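Projects > Cozma > Packing bench > README

Reading time: 4 minutes

Print this page | E-mail this page

# Cozma packing bench: README and data card

Hello! If you've been sent here it's probably because you start on the bench this month, or because Volker told you to read it before asking him anything. I'm Adesuwa Akande. I packed veg boxes at Vastus in Nonunville for years before I got anywhere near a robot, so this is written the way I'd have wanted it, and the proper engineering notes are in the `docs` folder.

## What's in here

There are 359 episodes in the set. Each one is a single go at a packing job by the two-armed robot, rendered in the simulator, with a text file saying what it had been asked to do. The jobs are the small ones we all know – move the tomato, fill the basket, put something in the bowl.

- `episodes/` – the runs themselves, one folder each
- `tasks.txt` – the wording of every job, in plain English
- `notes/` – what the packers wrote about the runs, spelling mistakes and all
- `docs/` – Volker Janssen's notes on the arms and the settings

Please don't rename folders. Erasto's script looks for them by name and falls over if you so much as add a space (I've done it twice).

## Why packers are in the loop

The first version was put together without asking the floor, and you could tell. The jobs were worded like a parts list. Omolara Okoro, who has run the late shift since before I joined, went through them with a pen one Friday and rewrote half. "Put the tomato where it won't get squashed" was one of hers, and it's still in there because it's what we say to each other.

Since March every new job has gone past two packers before it goes in. We get 15 minutes at the end of a shift for it, paid, and that took some arguing. If your line lead says there isn't time, come and find me.

## How the notes work

Watch the run through once without stopping. Then write what you'd say to a new starter who had just done the same thing. Soft fruit and tomatoes get a line of their own, always, even if all you put is "fine". I look at the grip first, then at where the thing is headed, then at what else it might catch on the way.

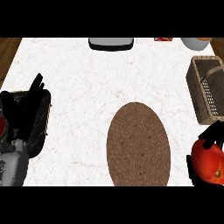
Baskets are where people disagree most. Osaze Odukoya will mark a run down if the arm comes in over a handle, and I won't, as long as it goes in clean. We left both opinions in the notes and I'd like it to stay that way, so don't tidy anybody else's up! There's a column called `agree` if you want to add yours.

## What it changes for us

I get asked this more than anything about the data, so it may as well go here. The plan at Vastus is for Cozma to take the heavy repeat orders, the ones where you pack the same box 100 times and your wrists ache on the bus home. Checking, swaps and anything a customer has written a note about stay with people. Two of us have moved over to setting up the bench and are on a better rate for it. Hours on the early shift have been shuffled and not everyone likes the new pattern, me included, and that's still being talked over with the union rep.

What I do miss is the chat. You stand a bit further apart now.

## Known problems

- Some 50 episodes have job wording that's too long. They'll be split up.
- It's all simulated. A real tomato has soft spots, and you won't learn those from this.
- The notes from the Fistness site used a different scoring sheet, so keep them separate from ours.
- The black bands along the top and bottom are in the files as they come out. Don't crop them, the sizes have to match.

## Using it

Anyone at Vastus can use the set for training or for trying things out. Outside the firm, ask Volker. If you find a run in the wrong folder, tell Erasto Kariuki, and give him the folder name as well as the job, or he'll only send you back for it.

Print this page | E-mail this page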